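Nasby Moves README

Nasby Moves is a small dataset of everyday chores recorded on a rented arm-and-hand kit, the Rellow, plus the notes I wish I'd had on the first day with it. I'm Lieselotte Kasten and I look after the recordings. If you're thinking of renting or buying a Rellow, the second half is for you. If you only want the files, start here.

Version: 1.2
Last updated: 4 February 2024
Contact: open an issue, I read all of them

What you get

1,238 episodes, each one a single try at a single chore. An episode has head camera video, joint positions for the arm, finger positions for the hand, and a one-line instruction in plain English ("put the cup on the left side of the table"). There are 62 different instructions. I wrote most of them the way I'd say them to a person, so some are sloppy on purpose, and I left the sloppy ones in.

Failed tries are kept. 97 episodes are marked "fail" and I think they're some of the best material in the set! The hand closes too early on a sponge, or nudges a cup and then chases it across the table, and you can see in the joint data exactly where things went wrong.

Folder layout

episodes/ has one folder per episode, numbered
instructions.txt lists every instruction with its number
splits/ has train, val and test lists
calib/ has the camera and wrist calibration for each recording day
tools/ has the player and the checker

Run the checker after you download. It compares file sizes and frame counts and prints a line for anything missing. It's slow on a spinning disk, so get a coffee.

The kit

The Rellow comes as an arm, a five-finger hand, a wrist sensor bar and a controller box, along with a software package called Orgate that handles driving and recording. We've had ours long enough to form opinions, and mine are mostly happy ones.

The hand is the star. It's smooth at low speed, it doesn't buzz when it holds still, and it can pick up a spoon lying flat, which I had given up on with our last gripper. The fingers do drift a little over a long session. Run the homing routine before you start and again after lunch and you'll be fine.

The arm is good, with one catch: the elbow wants more room than the manual suggests. Mark the area where people shouldn't walk while it's moving, and mark it bigger than you think you need. We used yellow floor tape and have moved it twice (both times outward).

Cables need a plan before the first power-up. The arm's own cables hang down and have to get past the table legs, then there's the mains side, and all of it wants to end up in the same patch of floor. Leave slack at the elbow and keep the power strip where you can reach it without leaning under the arm. 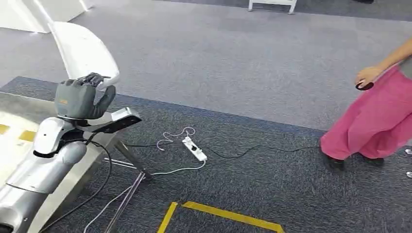 Orgate, the recording software

I like Orgate a lot. It starts fast, it doesn't ask for an account, and if you press stop in the middle of an episode it saves what it has and flags the file as short. The preview window shows the head camera and the wrist sensor side by side, and you can type the instruction in before or after the take.

Things I'd change: the undo key is right next to the delete key, the dark theme hides the warning text, and exporting a whole day in one go can stall if the file names have spaces in them. Rename first. I sent all three to the makers and got a friendly reply on the file name one.

Setting up for a day of recording

1. Turn on the controller box and wait for the steady light.
2. Home the hand, then the arm, in that order.
3. Walk the edge of the marked area and pick up anything on the floor that isn't ours.
4. Open Orgate and load yesterday's calibration.
5. Record one test episode with the cup. If the reported wrist position looks off, recalibrate.
6. Start the real list.

Step 5 takes two minutes and has saved us whole afternoons.

Known problems

Episodes from the first recording day have a slightly late time stamp on the wrist sensor. The offset is in calib/day01.txt and the player applies it for you. If you write your own loader, remember to add it.

14 episodes have a frozen head camera for a few frames near the end. They're listed in splits/frozen.txt and aren't in the test list.

Some instructions say "left" when the person recording meant their own left. I've fixed the ones I found. Please tell me about the others.

The light changes a lot between morning and afternoon sessions. I haven't corrected for it, and I'd be curious to hear whether that helps or hurts your training.

Should you rent one?

If you want to record hand work with real fingers and you have a week or more, yes, go for it. For simple pick-and-place with boxes, a two-finger gripper will be cheaper and quicker to learn. We also tried the Langat hand for a short while. It's stronger than the Rellow, and louder, and I found it harder to do anything delicate with it. For heavy tools I'd probably pick it over ours.

Ask for the long cable set when you order. The standard one is fine on a bench but short for a free-standing table.

Using the data

Free for research and teaching. Please name Nasby Moves and the version number in anything you publish. If you clean up labels or write a better loader, send it over and I'll add it with your name.

Coming next

Two-object chores (pour, stack, wipe around something) are being recorded in February and will go into 1.3. The instruction list is still open, so send me your favorite annoying household job.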